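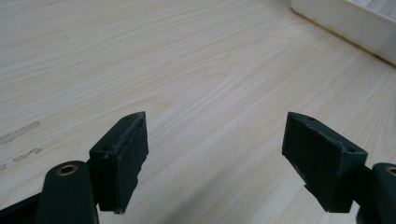 Table top, pale wood grain

Tortoise and Turtle Keepers' Circle – minutes, Monday, February 20, 2006

Present: Palesa Oosthuizen (chair), Siyabonga Pretorius (minutes), nine members. Apologies from the Jacobs family.

1. Waking up
Alla, Palesa's Hermann's tortoise, is up already and came out of the fridge at 751 grams – a lovely weight! Palesa asked everyone to bring their own weights next time. Baths every morning for the first week, please, and no worrying if they skip a meal or two.

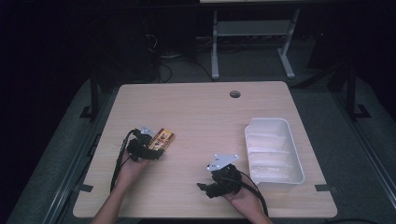 2. Pond turtles
Plostik has got out again. Siyabonga found him behind the water butt, very pleased with himself. We agreed the fence needs to go up a good bit and have a lip on the inside. Siyabonga to price the boards.

3. Money
We have 1,649 in the bank after paying for the lamps, which is super news. Up to 80 can go on seed for the weed patch.
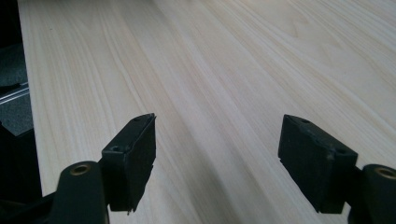 Dandelion and plantain first, then clover if there is room. Palesa has saved masses of seed from September and will share it out.

4. Any other business
Rumevex has laid her first eggs! Hurrah. Two are in the incubator – more next month.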